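Category: Home & Storage / Household object sets
6 min read · 2 comments · 14 shares

# Gakstead Containers: open bins, trays and caddies

## What this is

Gakstead Containers is a set of photographs and short written notes on household organizers: the bins, trays, baskets and mesh caddies people put in drawers and on shelves. It was put together by Ruxandra Ursu and Nelu Onu, with labeling by Catinca Enache. The current release has 3,818 pictures sorted into 29 container types.

The set is for anyone who needs to tell one kind of organizer from another. So far it has been used for a shelf inventory tool (Barkasa) and for a printed guide to sorting kitchen drawers.

## Contents

Each top-level folder is one container type. The most common types are:

- `clear_narrow`: long, thin clear plastic, rounded corners
- `clear_tray`: wide and shallow clear plastic
- `clear_deep`: squarer clear plastic with higher walls
- `mesh_caddy`: black mesh or perforated sides
- `basket_solid`: opaque plastic, straight sides
- `frosted`: translucent plastic you can see light through but not read through

A picture with several types in it is stored once, in the folder of whichever container was set down first, and listed under the others in `index.csv`. Search the index before you decide that a type is missing.

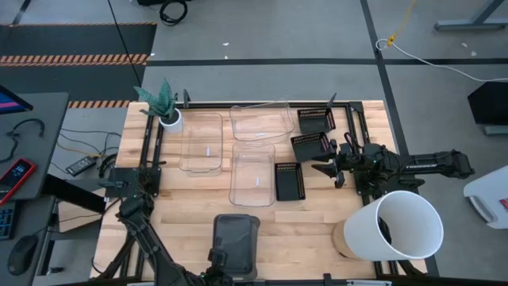

*Butcher-block table with three clear containers, three black mesh caddies and the snake plant.*

## The table

All the pictures in the Moon group use a light wooden tabletop. We kept it because clear plastic is hard to see on white and too easy to see on black. On wood the grain comes through the bottom of a bin, and the labelers found that useful when deciding where the container ended and the table began.

The potted snake plant belongs to Nelu. It is labeled `plant_pot` and should be treated as background. It does get moved, so do not use it as a fixed point for measuring.

Store stickers stay on the containers. Some people will want them removed. We found that peeling them left a cloudy patch that was more distracting than the sticker, and new containers in a real house often have them on for months anyway. The text on the stickers is not transcribed.

## Opaque containers

Solid plastic baskets have their own type, and they are the easiest part of the set.

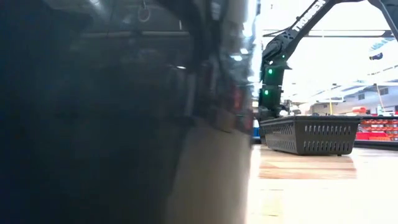
The labels for `basket_solid` cover the outside shape and the rim. They do not cover the inside, even where the inside can be seen. Catinca started out marking both and stopped after the first 90 pictures, when it was clear that two people would never draw the inner line in the same place. Those early inner labels are in `extras/` and have not been checked.

Color is written as a plain word: gray, dark gray, black, white. Dark gray and black get mixed up under strong light. If you only need dark against light, merge them.

## Clear containers

These took most of the labeling time. Three rules were followed:

1. Follow the rim, including any wave or dip in it.
2. If one clear bin is seen through another, label both in full.
3. Ignore glare. A bright streak on a wall is not an edge.

Rule 2 causes overlapping shapes. Tools that do not allow overlap will drop one of the two, usually the one behind.

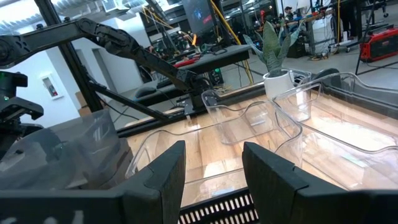
*Three clear bins and a frosted one. The frosted bin gets its own type.*

Frosted bins were filed with the clear ones in the first release. Severino Alcaraz pointed out that they behave more like opaque containers for sorting purposes, and they were split off in version 2.

## Known problems

- Lids are not included. A few of the containers were sold with lids and we did not keep them.
- Sizes in `sizes.csv` were taken with a tape measure at the rim. Flared containers are smaller at the bottom than the number suggests.
- Wicker and cloth are missing entirely. Gumaro Galindo is collecting these for a separate set called Pludel, expected in June.
- Some background items carry no label. Leave them alone or mask them yourself.

## Corrections

If a label looks wrong, send the picture number and the type you think it should be. Please send one message per picture, and leave the folder names as they are in any files you attach.

Filed under: storage bins, organizers, labeling notes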